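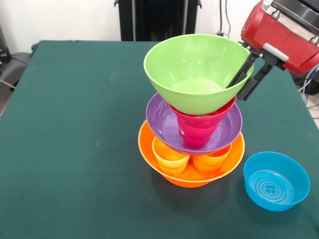 WHITLOCK ROOM – DISHWARE AND TABLE CHECK
Checked by: Italo Cattaneo
Sheet 231, September

1. Stacking height. FAIL.
Bowls go with bowls and cups go with cups. A bowl balanced on cups inside another bowl is architecture, and we are not zoned for it. Unstack and start again, largest at the bottom.

2. Plastic bowls and cups, cracks and chips. PASS.
Checked by thumb, every rim. The purple bowl has a rough spot I have now reported 4 times. Passed, with feeling.

3. Tablecloth. PASS.
Flat, no overhang trailing on the floor. Clips from Reseck still on order.

4. Arm, clearance to table. SEE COMMENT.

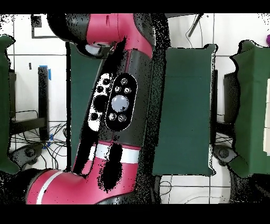
Item 4: red and black arm, control panel on the forearm, green surface alongside.

Comment: keep hands off the panel buttons while clearing dishes. Anyone who needs to lean across can walk to the other side of the table. It takes 5 seconds – I timed it.

5. Bowls when nested. PASS, reluctantly.
Nesting is allowed. Nesting in order of size is preferred, and I will go on preferring it in writing.

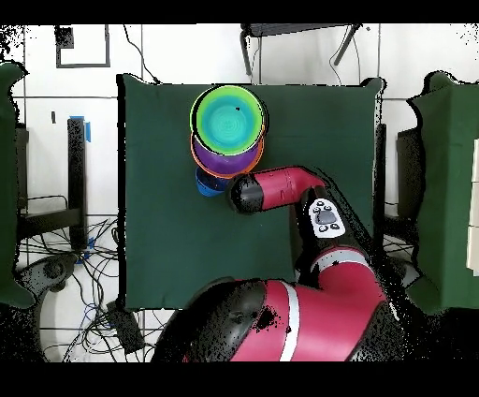
Three bowls to a stack is plenty for this table. Park the stack away from the corners, and away from anything that moves.

6. Floor and cables. ACTION.
Cables to be gathered and taped along the wall side. The Imuncombe sheet asked for this too, and was filed beautifully.

7. Dishware count against the list. NOT DONE.
List says 32 pieces. List also says "gravy boat." Will recount when someone finds me the right list.

Recheck items 1, 4 and 6 before the next session.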